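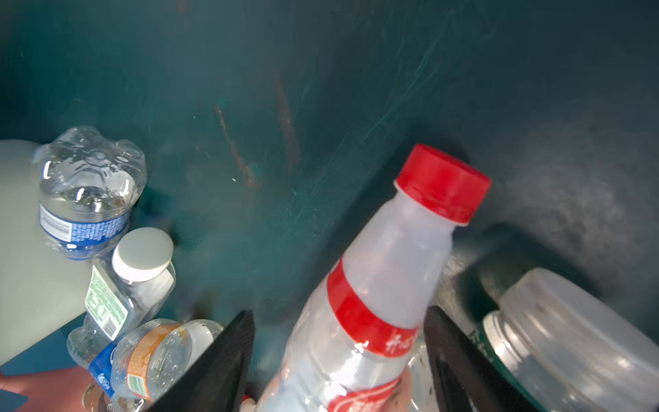
明星在社交平台上互相回应，是近年娱乐新闻里很常见的一种材料。一位歌手称赞一位演员，演员在采访中表示感谢，编辑就把这两句话合成一条新闻。本节讨论的问题是：读者只看标题的时候，靠什么来判断"谁在对谁说话"。我们的基本看法是，标题中的成分并不同时被读者处理，醒目的成分先起作用，具体的名称后起作用。日常物品也有类似的层次。图3中的塑料瓶，鲜红色的螺旋盖和斜绕瓶身的宽红色标签带很容易被注意到，标签带下缘的白色字符却很小，需要另外花注意力去辨认。借用这个比较，我们把标题中类似瓶盖和标签带的部分称为"外层线索"，把类似小字的部分称为"内层线索"。外层线索包括引号、感叹词、最高级形容词和读者熟悉的绰号；内层线索包括被引用者的全名、说话的场合以及原帖的发表平台。

需要说明，我们用"外层"和"内层"两个词，只表示处理的先后，不表示重要性的高低。对于新闻的准确性来说，内层线索往往更加关键。例如标题《她的一句话让他"整晚睡不着"》中，引号和"整晚睡不着"属于外层线索，可是"她"是谁、"他"是谁、这句话是在采访中说的还是在帖子里写的，标题完全没有交代。读者如果不点开正文，就只能得到一种情绪，得不到一个事件。

4.1 语料的来源和整理

本研究的语料取自两个娱乐新闻网站，即Stolla和Handedis。两个网站都有固定的"明星回应"栏目，栏目下面的每条新闻至少含有一句来自社交平台的引语，并且至少含有一句当事人后来的回应。我们共收集标题2,373条。同一条新闻在发布以后修改过标题的，我们只保留最初的版本，修改后的版本另存，供4.4节使用。转载自其他媒体的新闻不收，原因是这类标题很难确定由谁写成，也很难确定转载的时候有没有删改。

两个网站的编辑习惯有明显的差别。Stolla的标题一般比较长，喜欢把两位当事人的姓名都写出来，引语放在句子的后半部分。Handedis的标题比较短，引语常常放在最前面，当事人的姓名有时候只出现一个，有时候只用"这位歌手""前队友"这样的称呼代替。我们在开始收集的时候没有预料到这个差别会这么稳定，所以最初的编码表没有记录引语的位置。后来编码表增加了"引语位置"一项，已经编完的部分也按照新的表重新编过。

语料中有一部分标题使用外号。外号的处理比较困难。有些外号已经差不多等于姓名，读者看到外号就知道是谁；有些外号只在歌迷内部使用，一般读者不一定明白。我们最后采用的办法是查看该网站自己的人物页面：如果外号出现在人物页面的标题里，就按姓名处理；如果没有出现，就按外层线索处理。这个办法不能算完美，但是它不依赖编码员个人对明星的熟悉程度。

4.2 编码的步骤

标题由Rakiya Jibrin和Nnamdi Fashola分别编码，编码期间两人不讨论具体的标题。编码分两轮进行。第一轮只标出线索，不判断线索的层次；第二轮在已经标出的线索上判断外层或内层。把两件事分开做，速度比较慢，可是我们在试编阶段发现，如果同时做，编码员容易把自己没有兴趣的成分漏掉。比如颁奖礼的名称，在试编阶段就漏标得比较多。

两人意见不同的标题交给Olumide Sani裁定。裁定的时候，他可以看到两人的标注，看不到标注人的姓名。意见不同的地方主要集中在反语上。以下面这个标题为例：

《Tanko Ugwu谢谢那位"最有耐心的批评者"》

一位编码员认为"最有耐心的"是最高级形容词，应当标为外层线索。另一位编码员认为，这个短语是反语，它指向一位特定的乐评人，熟悉前因后果的读者可以由此知道对象，所以它兼有内层线索的作用。裁定的结果是按外层线索处理，理由是标题本身没有给出足够的信息让读者认出那位乐评人。我们在这里确定了一个原则：编码只考虑标题中写出来的东西，不考虑读者可能具有的背景知识。这个原则使编码变得一致，同时也使我们低估了忠实歌迷的理解能力，4.5节将会再谈到。

4.3 引语的位置与说话人的辨认

为了检验外层线索是否影响读者辨认说话人，我们从语料中选取标题，请受访者阅读后回答两个内容：引语是谁说的，引语是说给谁的。受访者通过阅读平台Lurninel参加，每人看到的标题顺序不同。标题在屏幕上停留5秒后消失，然后才出现回答的界面。停留时间的设定参考了试测的情况，时间再长的话，受访者大多会把标题读第二遍，那样测到的就不是第一印象了。

从回答来看，引语放在句首的时候，受访者常常把引语归给标题中第一个出现的人名，不管这个人实际上是说话的人还是被谈论的人。例如：

《"这是我收到过最好的生日礼物"：Fatima Ogbonna的新歌让师姐落泪》

按照正文，说这句话的是师姐，也就是被新歌感动的人。但是不少受访者回答说话人是Fatima Ogbonna。我们认为，冒号在这里起了误导的作用。在新闻标题里，冒号前后的两个部分经常是引语和说话人的关系，读者已经形成了习惯，所以看到"引语加冒号加人名"的形式，就直接套用这种关系。师姐没有姓名，在标题里又处在最后，读者即使看到了她，也很少把引语分给她。

引语放在句末的时候，这种误归比较少见。句末引语前面一般有一个动词，如"称""回应""感叹"，动词前面的人名就是说话人，关系写得清楚。值得注意的是，动词的意义强弱好像没有太大影响。"说"与"怒斥"在辨认说话人方面的作用相近，它们的差别主要表现在受访者对语气的判断上。有些受访者看到"怒斥"以后，把一句很平常的话也记成了争吵。

还有一种情况我们原来没有列入问题，是受访者在备注栏里自己写出来的。当标题同时写出两个人的姓名，而且两个人都是歌手的时候，受访者有时能够正确回答谁是说话人，却不能确定两人说话的方向。也就是说，他们知道是甲在说话，但是不知道甲是在称赞乙，还是在转述乙对自己的称赞。中文标题经常省略"对"和"向"这样的介词，这种省略在字数有限的时候很自然，对于方向的理解却有不利的影响。

4.4 标题修改后的变化

一部分新闻在发布以后更换了标题。我们把最初的版本和最后的版本进行对照，目的是观察编辑自己怎样处理两层线索。总的来说，修改的方向在两个网站并不一致。Stolla的修改多数是补充，把省去的姓名或者场合加回去，有时候也把引语改得更接近原帖。Handedis的修改多数是替换，用一个外层线索代替另一个外层线索，例如把"感动"换成"泪崩"，内层线索基本保持原样。

我们就这一点询问过Handedis的一位栏目编辑。她的解释是，标题修改主要由首页的位置决定，新闻从首页上方移到下方的时候，可以使用的字数会变少，所以编辑优先换短的、强的词。她还提到，编辑室使用一种名为Gunn的排版软件，超过字数的标题会自动在结尾处截断，因此编辑不愿意把关键内容放在句末。这个解释可以说明为什么引语经常出现在句首。它还说明，标题的形式不完全是编辑个人的风格，也受到工具的限制。可惜我们没有得到Stolla方面的答复，所以不能做同样的比较。

修改以后的标题中，还有一类是因为当事人提出意见而更改的。这一类数量不多，但是内容很有意思。提出意见的当事人很少反对引语本身，他们反对的通常是引语前面的动词。一位演员的代理人要求把"炮轰"改为"谈到"，网站接受了，改后的标题除这个词以外没有任何变化。从我们的分类来看，动词既可以显示说话的关系，又带有强烈的语气，它处在两个层次的交界处。目前的编码表把动词一律归入外层线索，以后的研究也许应当把它单独列为一类。

4.5 几点限制

首先，两个网站的读者群都比较年轻，而且对音乐类新闻更有兴趣，我们的结果不一定适用于体育明星或者电视主持人的新闻。体育新闻里的引语多数来自赛后采访，说话的场合是固定的，读者不需要从标题里寻找场合，内层线索的负担可能因此比较轻。

其次，受访者在测试中知道自己会被提问，阅读时的注意力比平时集中。平时读者在手机上快速滑动页面，看标题的时间可能远远短于测试中的时间。误归说话人的情况在实际阅读中有可能更加常见，不过我们没有直接的材料来证明这一点。

再次，前面提到的"只考虑标题中写出来的东西"这一原则，把所有读者看成同样的读者。实际上，歌迷看到一个不完整的称呼，常常马上就能补出姓名，甚至能够补出原帖的内容。对他们来说，标题里的外层线索已经足够。Rakiya Jibrin在编码结束以后重新看了一部分带有反语的标题，她认为如果由歌迷来编码，其中相当多的短语会被放到内层。我们同意她的意见，但是没有改变已有的编码，以便保持全部语料的统一。

最后是翻译的问题。两个网站都有一部分引语原来是用英语发表的，由编辑译成中文以后放进标题。英语的最高级可以比较随便地使用，朋友之间开玩笑也会用；译成"史上最佳"或者"最伟大"以后，语气变得很正式，读者容易当成认真的评价。受访者对这类标题的语气判断分歧较大，有人认为是真诚的赞美，有人认为是讽刺。下一节将选取其中的译文标题，与英语原帖逐条对照，讨论语气在翻译中怎样发生改变。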